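How to Start a Folding Shift with the Hand Grippers

Written by Máté Kelemen, training desk, Utis Home Services
Last changed Feb 6, 2026

This page is for colleagues who fold and put away laundry in clients' homes and who will now do part of the shift with the two hand grippers. If you only work in the ironing room, you can skip to the part about hours.

What is different from before

Until November we folded by hand and the only thing we reported was the number of baskets. Now some shifts are recorded. You hold one gripper in each hand and fold with them, and the recordings go to Cidach, where they are used for teaching a folding machine. The machine is planned for our central laundry. The work in homes stays with us, this is what Ingeborg Plattner from management told at the meeting, and it is also in the letter you received.

Recorded shifts are slower. A pair of trousers which I fold in 11 seconds by hand takes me 30 seconds with the grippers, and I have practiced for many weeks. For this reason the basket target does not apply on recorded shifts. If a coordinator asks you for your baskets on such a day, please send them to me.

Before you start

1. Ask the client if recording is okay today. They have signed the paper, but they can still say no on the day. Then you fold by hand and you are paid the same.
2. Put away letters, medicine and family photos from the place where you will work. Ask the client to do it if they are at home.
3. Write the number from the white label of each gripper in your shift sheet. The tools are not always returned to the same case, so do not copy the numbers from last time.
4. Open and close both grippers several times. The yellow fingers should close without a click. If one clicks, use the spare pair.
5. Start the recording in the Estora app and wait for the short tone.

Folding trousers

Begin with trousers, they are easier than shirts. Close the button first by hand, before the recording.

1. Lay the trousers flat and smooth them with the closed fingers.
2. Take the waistband at one side with the right gripper and the leg end on the same side with the left one.
3. Bring this leg over the other one. Go slowly in the last part, because the cloth slides off the tips when you hurry.
4. Take the waistband again and lift the trousers a little from the surface, to see if the legs lie together.
5. Put down, fold the legs up to the waistband, and fold one more time if the drawer is small.

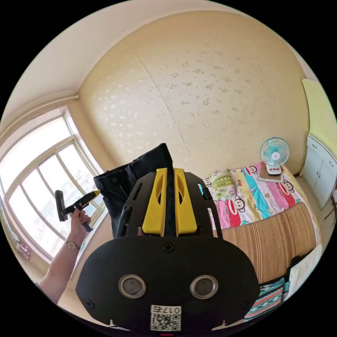
Trousers folded and lifted on a home shift, gripper 017 in front. Keep the waistband visible when you lift.

If the cloth falls, do not stop the recording. Pick it up with the grippers and continue. Cidach wants also the bad folds. In the beginning I deleted these, and 1134 clips had to be asked back from the archive, so please do not repeat my mistake.

Hours and hands

Two recorded hours in one shift is the maximum. After each half hour put the grippers down and rest your hands. Piroska Farkas had pain in the thumb in the second week, and we learned from this that many people squeeze too strong. A light squeeze is enough for cotton.

Nobody must take recorded shifts. Write to Gráinne Moynihan before the plan is made if you want only normal shifts. If you want to see a recording of yourself, or want one removed, write to her also, with the shift number.

After the shift

Stop the recording, wipe the fingers with a dry cloth and charge both tools overnight. Damaged fingers go to Fasil Kahsay in the workshop, in a bag with the label number written on it.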